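Robotics club notebook, simulation group
May, started 3:40 in the lab

Long session today, and a happy one! We spent most of it in the kitchen world for the Tida challenge, going through what the cameras give us before anyone touches the controller again. I had been treating the wrist views as a nuisance (so close to everything, and half of it gripper), but after going through them slowly I've come around a bit. The tan weave comes through with every little ridge, and the red knobs are easy to pick out against all that gray.

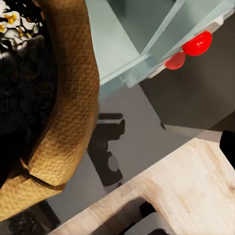 Kitchen view

Two grippers to keep track of in this one, so please write down which one you mean in your notes. I lost 16 minutes this afternoon reading somebody's "the gripper" as the wrong gripper, and the somebody was me.

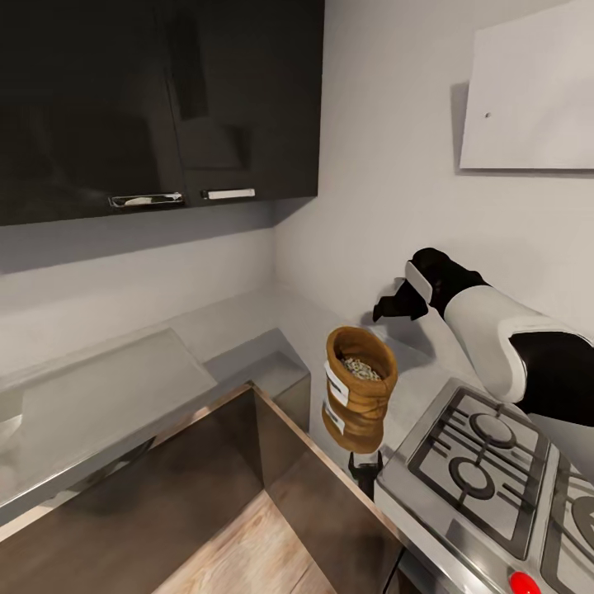
I'd still like the burlap sack to be our main test object for Ostari, our planner. It has a nice thick rolled rim and two white labels on the front, so there's plenty for the tracker to hold on to. Govus (the old planner) stays installed until run 17 is finished, please don't delete it yet!

Over the tabletop there is much less to go on, mostly pale grain and soft shadow. 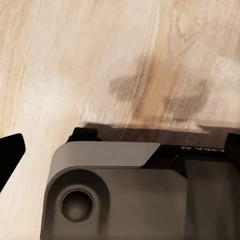 Wrist view over the wood, fingers at both sides.

My worry is that the tracker will take a shadow edge for a real edge, and the wavy grain won't help it any.
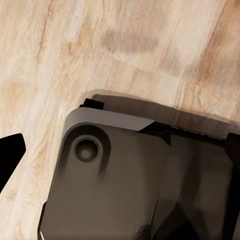
So for next time I'd like to mask out the housing and both fingers first, then try the 3 threshold settings again from the top. Settings are saved in the Jafri folder under "wrist."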